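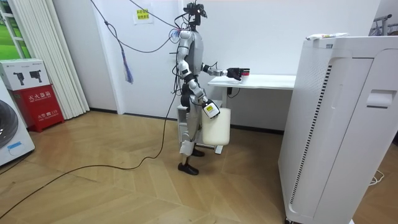 White desk, white walls, herringbone floor. The jug stays with the room.

Kosia Room Rental, Grindville: Questions We Get

Is the desk included?
Yes. It's white, it's against the back wall, and it would like to remain there. Giuliana Mamani moved it to the window side in July and spent the rest of the day moving it back.

How much stuff can I keep on it?
During your booking, as much as you like. At the end, nothing. We found a sandwich once. We have not discussed it with the tenant, but we know, and he knows.

Is the floor real wood?
Yes, light wood, laid in a herringbone pattern. It cost more than anything else we own, including the van. Felt pads go on chair legs, and if you drag something heavy across it, Maribel Palomino will hear you from the office. She can tell furniture from luggage by sound.

What's the big plastic jug for?
Water. There's no sink in the room, so you fill the jug at the tap down the hall and carry it back by the handle. Fill it halfway unless you enjoy mopping. It isn't for paint, plaster, soup or punch, and yes, that list is in the order it happened.

Where do I plug things in?
The desk has power by the wall. If you run a cord across the floor, please don't tape it down. Tape takes the finish off, and then see "Is the floor real wood?"

Can I hang things on the walls?
Putty, yes. Nails, no. "Just one small nail" is also nails.

How many people fit?
The limit is 13. Mercedes Ccori's choir got 13 in and everyone could still turn a page, though she says the altos complained.

What does it cost?
117 a day, cleaning included. The deposit is separate and comes back within 2 working days if the room looks the way you found it.

Has anyone ever lost the whole deposit?
See soup.

Who do I ask about keys?
Jhosep Cabrera, at the front counter until five. After five he is at home and the keys are in a drawer, so plan accordingly.

Page updated Apr 2, 2021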